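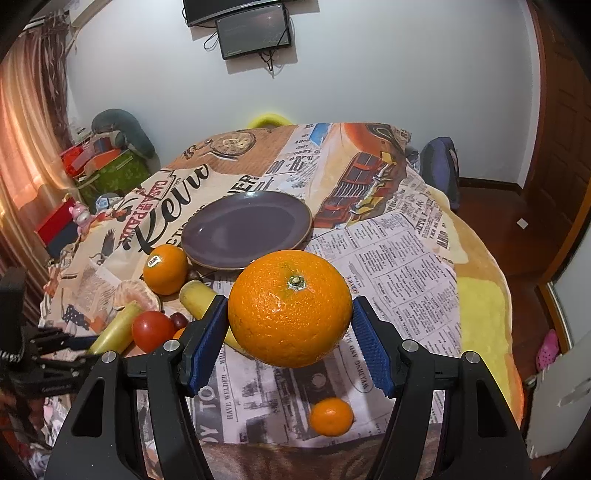
2 min read

Evport lost by 20 in the opener, and Coach Mahmoud made everyone stay on the bench until the other team had finished taking pictures.

Fumiko Kamata had played four minutes. She sat with a towel over her knees and read the scoreboard, which still said 94 on the visitors' side.

"They're a good team," Mahmoud said in the locker room. "Winik has three good teams in that league and we drew the best one. Get dressed."

That was the whole speech. Somebody's phone rang and was turned off.

On the bus Fumiko took the seat behind the driver because the heater worked there. Mahmoud came up the aisle with the stat sheet folded in her coat pocket and sat across from her.

"You passed up the corner shot," she said.

"Twice."

"I only saw once. Why?"

Fumiko looked out at the road. They were going by the Nakamura warehouse, with the trucks backed in for the night. "I thought Dee was open."

"Dee was on the floor tying her shoe."

"I know that now."

Mahmoud got out the sheet and a pen and wrote something in the margin. She had coached at Evport for nine seasons and before that had played two years overseas, for a club in Plolla that folded owing her money. She didn't bring it up much. She brought it up now.

"First game over there, I didn't shoot at all. The owner came down and asked the trainer if my arm was hurt."

"What did you do?"

"Shot the next game. Missed nearly everything. He stopped asking about my arm."

The bus turned in at the school. It had rained and the lot was full of parents' cars with the wipers going. Fumiko's father was parked by the gym door, asleep with the radio on.

"Is the gym locked?" she asked.

"It's ten-thirty."

"I know what time it is."

Mahmoud went through her keys. She found the one she wanted and held it out, then took it back and put the ring in her pocket.

"Six tomorrow," she said. "I'll open up. Bring your own ball, the good ones are still in the bag and the bag's still in Winik."

Fumiko went and knocked on the car window.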